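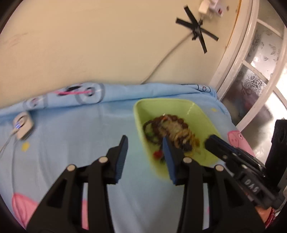 요즘 제일 재미있는 집안일이 뭐냐고 물으면 저는 팔찌 정리라고 대답할 거예요. 청소는 그렇게 미루면서 액세서리 앞에는 두 시간도 앉아 있을 수 있더라고요 ㅎㅎ

시작은 7월에 서랍을 뒤집어엎으면서부터였어요. 헤어핀 찾다가 목걸이 하나를 당겼는데 줄줄이 딸려 나오는 거 있죠. 구슬 팔찌에 매듭 팔찌에, 여행 가서 하나씩 산 것들이 자기들끼리 손을 꼭 잡고 있더라고요. 그날은 그냥 다시 밀어 넣고 서랍을 닫았습니다. 그리고 한참을 모른 척했어요.

그러다 연두색 플라스틱 바구니를 하나 비우게 돼서, 에라 모르겠다 하고 전부 거기에 쏟아부었어요. 벽에 붙여 둔 자리에 하늘색 무늬 천을 깔고 그 위에 올려놨는데 이게 생각보다 좋아요. 서랍 안에 있을 때는 뭐가 있는지도 몰랐거든요. 바구니에 담아 놓으니까 오며 가며 눈에 들어오고, 눈에 들어오니까 하나라도 풀게 되고요. 천을 깐 건 정말 잘한 것 같아요! 맨바닥에서 할 때는 구슬 하나 떨어지면 또르르 굴러서 가구 밑으로 직행이었는데 천 위에서는 멀리 못 가요.

엉킨 거 푸는 법은 여기저기서 찾아봤는데 결국 저한테 맞는 건 단순했어요. 일단 잡아당기지 않기. 급한 마음에 당기면 매듭만 더 단단해져요. 저는 덩어리를 천 위에 통째로 내려놓고 손가락으로 살살 흔들어서 느슨하게 만든 다음, 제일 바깥에 걸친 줄부터 빼요. 보통은 동그란 구슬로 된 게 먼저 나와요. 매끈해서 쏙 빠지거든요. 땋은 끈은 제일 나중. 끈 사이에 다른 조각이 끼어 있으면 진짜 답이 없어서, 그럴 땐 이쑤시개로 틈을 조금씩 벌려 줍니다. 얇은 체인은 베이비파우더를 아주 조금 뿌리면 잘 풀린다던데 저는 가루 치우는 게 더 귀찮아서 한 번 하고 말았어요.

불그스름한 갈색 구슬은 로커이어(Lockyer) 놀러 갔을 때 시장에서 산 거예요. 같이 간 헤더 응아타(Heather Ngata)가 옆에서 너한테는 너무 얌전하다고 말렸는데 우겨서 샀고, 결국 제일 자주 차는 게 됐어요. 헤더야 보고 있니. 조개껍데기 느낌 나는 누르스름한 건 론데일(Rondale)에서 샀어요. 예쁜데 니트에 자꾸 걸려서 여름에만 해요. 그래서 일 년의 대부분을 바구니에서 보내는 불쌍한 아이... 그래도 버릴 생각은 없어요.

짙은 색 땋은 끈은 제가 직접 만들다가 길이 조절에 실패한 거예요. 처음에 20센티로 잡았다가 손목에 휙휙 돌아가서 한 번 풀고 다시 땋았거든요. 그런데도 여전히 헐렁해요. 다시 풀까 싶다가도 그 촘촘한 걸 또 땋을 생각을 하면 아찔해서 그냥 발목에 차기로 했습니다. 발찌로 만든 척하면 되죠 뭐.

다 풀고 나면 어떻게 보관할지가 또 고민인데요. 칸막이 상자를 살까 해서 달라흐(Dalach)랑 트로노(Trono) 것을 장바구니에 넣어 두고 일주일째 째려보는 중이에요. 달라흐는 칸이 작고 뚜껑이 있고, 트로노는 칸이 넓은 대신 뚜껑이 없어요. 목걸이는 넓은 칸이 편할 것 같은데 먼지 생각하면 뚜껑도 있어야 할 것 같고... 엄마는 계란판에 넣으라고 하시네요. 근데 계란판도 은근히 괜찮아 보여서 지금 냉장고에 있는 계란을 열심히 먹고 있어요.

버리는 건 별로 없을 것 같아요. 줄이 늘어난 건 구슬만 빼서 작은 병에 모아 두려고요. 전에 그렇게 모아 둔 구슬이 한 병 있는데, 심심해서 세어 봤더니 161개였어요. 목걸이 하나는 충분히 나오겠죠? 색이 제각각이라 어떻게 섞어야 안 촌스러울지는 아직 모르겠어요. 붉은 계열만 골라서 먼저 해 볼까, 중간에 밝은 초록을 하나 넣어 볼까 생각만 하고 있어요.

우레탄 줄은 어떤 굵기로 쓰시는지 아시는 분 댓글 좀 부탁드려요. 저번에 산 건 너무 얇아서 세 번 차고 끊어졌거든요. 그것도 버스 안에서요. 구슬 줍느라 한 정거장 더 갔습니다 ㅠㅠ

오늘 저녁에는 목걸이 두 줄만 더 풀고 잘 거예요. 칸막이 상자든 계란판이든 정해지면 또 올릴게요!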